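Tomato seedling swap, quick update

OK so the swap is on. Saturday morning, the Olivares Street lot, same corner as last year. We have 84 seedlings promised so far, mostly cherry types, red and yellow, plus a few big slicers. Bring yours in any pot with a hole in it. Label them!! Last year 18 trays with no names and we were guessing until September.

Still need: tape, markers, two folding tables. Cardboard boxes too, the low kind. If you started late dont worry, small ones are fine, just say so on the label.
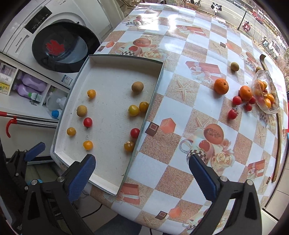 Wenceslao Benítez wrote in to say the yellow ones split on him every time it rained hard, and he'd like folks to pick them a day early and finish them on the counter. He also wants it known he will trade three peppers for one good yellow. Take him up on it.

Hardening off: start now. An hour outside, then two, shade first. Bring them in if it drops below 50 at nihgt. No plants from the store please, we had bugs.

Parking is on the Hasow side only. Leftovers go to the school garden at noon, so come before then.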